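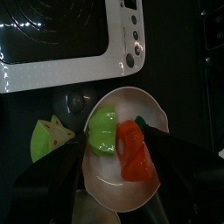
November
By the author, second-year food studies

Home Bread Baking in Pirihi: Weighing Against Scooping

When I started this project I thought I already knew how my neighbors made bread, having eaten a good deal of it over the years! Pirihi is a small place, and most families still bake at home with flour from the Prilo mill. What I wanted to find out was how much a loaf changes when the flour is scooped with a cup and when it is weighed.

I kept to one plain recipe all the way through. Each batch was meant to have 300 grams of flour, with water, salt and yeast left the same. 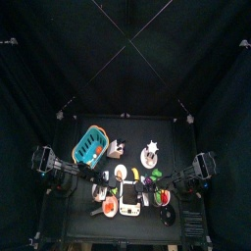
My first scooped batch came to 366 grams, and I will admit I checked it again before writing it down. The dough was stiff and sulky, and the loaf came out low with a tight crumb – still very nice toasted, I should add. The weighed batch was softer and rose well past the rim of the tin.

I baked 2 loaves by each method, so please don't lean on my results too hard. If I had another term I would try the darker flour from Unham, which my grandmother swears by and which drinks up far more water. 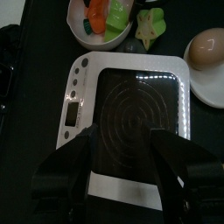 Digital kitchen scale with a ringed weighing platform.

Contact: Eltum College Food Studies office | © Eltum College | Back to top

Related reports
Keeping a sourdough starter through winter
School lunches in Unham
Jam sugar and setting times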